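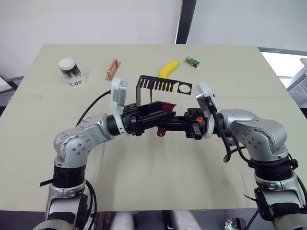

Ostine cell notebook, February, afternoon block

Continuing from the morning entry. The question on the whiteboard was whether the two-arm cell changes the bench job or only moves it to a chair. I have half an answer, and most of it concerns the people on the shift.

Setup as logged: both arms at home, grippers homed twice, table wiped before the block. The wipe did not get everything. Controller software is still the Torus build from last month. I did not take the update, as nobody has checked it against our joint limits.

Handover between arms

The two-gripper hold remains the slow part. One operator drives both arms, and the second gripper has to come in without loading the first. When it comes in at an angle the part twists and the wrist fights it. By hand a person does this without looking. On the controllers it takes attention the whole way, and the operators say it is the neck and eyes that get tired, where on the old bench it was the wrists and lower back.

We ran 12 holds. On 5 of them the operator backed off and came in again. That is a usable number for a first block but I would not show it to anyone upstairs as a rate.

Loose items on the table

Small parts and props stay on the table during runs so that the operator has to plan a path past them. Flat things and curved things behave differently under the same approach. A raised bar can be taken from the top with the fingers straddling it. A curved item with no flat side wants a slower close and a lower wrist.

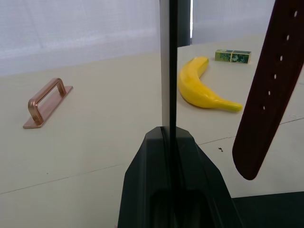 The wrist view is good for the last stretch of an approach and poor for everything before it. The finger blocks the middle of the picture and the housing takes the bottom. Operators have started choosing their approach side by what they will still be able to see, which was not in the procedure Wei wrote up for us. I think it should go in. It costs nothing and it explains several of the odd paths in last month's logs.

A second effect on the work: people used to talk while they sorted. With the controllers in hand they go silent. Two of the operators raised this without being asked. One likes it, the other finds the block long. We had set blocks at 16 minutes on the basis of equipment checks, with no thought given to the person. I have asked for a break between blocks that does not count against output, and the shift lead agreed to try it.

Job content

Writing this down while it is fresh. On the manual bench, a new person was useful by the end of the first morning. In the chair it takes longer, and the skill is different. The best bench hand on the shift is average on the controllers. One of the newer people is already ahead. This has caused some quiet friction and the pay grades do not cover it. The grades were written for lifting and for piece counts. Neither applies here.

The Jorden line is due to get the same cell if ours holds up. Their staff should come and sit in the chair before the layout is fixed. We settled the table height and the chair position first and have been moving the chair ever since.

Target is 1,000 logged runs before anyone proposes unattended operation. We are well short. I would also like the target to name how many different operators those runs come from, otherwise it will be two people with sore necks.

Open items

1. Add approach side to the written procedure, with the visibility note.

2. Try a lower chair and a forearm rest. Operators hold the controllers near the lap and the forearm has no support.

3. Route the controller cable so it stays clear of the chair legs. Check the slack with the operator seated.
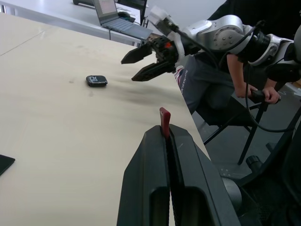
4. Ask for the grade question to be put on the shift meeting agenda. Bring the hold counts and the training times, no names.

5. Repeat the hold test with the second gripper coming in first. Same operator, same block length, then swap operators.

6. Clean the table properly. The marks survive a dry cloth, so try the mild solvent on a corner and see what it does to the surface.

Grippers parked open, controllers on the charger, log copied to the shared drive at 4:40. Next block picks up at item 5.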